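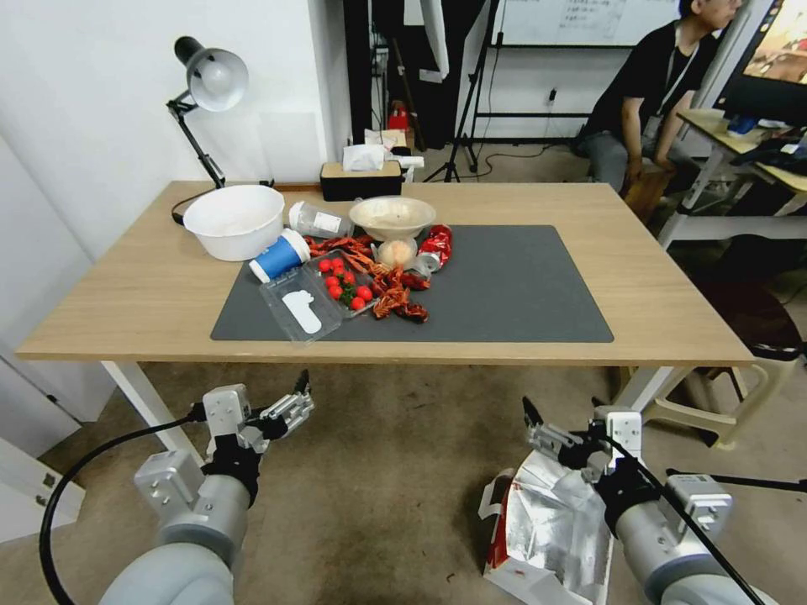
November, Thursday, station 2, table-clearing task

Session goal was to bring the clearing set for Harries up to a size where the held-out split means something. We stood at 1,497 accepted episodes before today, most of them with rigid packaging on a bare tabletop. The policy trained on those does well on boxes and poorly on anything that rolls or deforms, so the layouts now lean the other way. The left half of the mat carries the clutter and the right half stays clear as the place zone. Blue paper cup on its side with the opening to the left, clear bottle lying down next to the big white bowl, cherry tomatoes in an open tray with some still on the stems, a bun, and a heap of dried red chilies between the tray and the cream bowl. Both grippers start open, reaching in from the near side.

Instruction text for this layout family: "move the items to the right side of the mat." Ifor Trevor wanted one sentence per item. I kept the single sentence for the first block and will write per-item text in the second. If the Gorport people need both, the second can be collapsed into the first with a script, but it doesn't work in the other direction.

Notes on grasps, in the order they came up:

Cup. Side grasp at the rim crushes it if the close force is left at the default. Dropped the force limit one step and went in across the body. Operators should approach with the wrist already rotated. Rotating after contact drags the cup and the episode looks hesitant.

Bottle. Rolls away if the first finger touches before the second is down. Come in from above, straddle, close slowly. I am keeping episodes with one roll and a clean recovery, tagged "recovery". More than one roll is a reject.

Tomatoes. Move the tray as a unit, two arms, one on each short side. Single-tomato picks are a separate task and should not be mixed in under this instruction.

Chilies. The fingers are too coarse for one piece at a time. Tried pinching small clumps, success is low and the operator's hand gets tired. Proposal is to leave the chilies as distractors for this block and score them as neither hit nor miss. Needs a line in the labeling guide before the next batch goes to Fendonby.

Crumpled snack package. Grasps well almost anywhere. The foil side is trouble for the depth channel (holes, sometimes a false surface well above the mat). RGB is fine. Did not filter these out.

Sync: the right wrist stream lagged the joint log again at the start of the session. Restarting the Tekgate recorder cleared it. The lag is constant within an episode, so the affected ones can be shifted in post, but I would sooner discard and recollect.

Review queue is at 523 unreviewed, counting the backlog. Two reviewers per episode is the rule and I don't want to relax it for the deformables, where disagreement is highest.

To do: per-item instruction text. Randomize cup heading between episodes, all four directions. Swap the place zone to the left half for the second block. Ask Ifor whether the force limit is written to the episode header or only to the operator config - if it is only in the config, today's change has to be entered by hand.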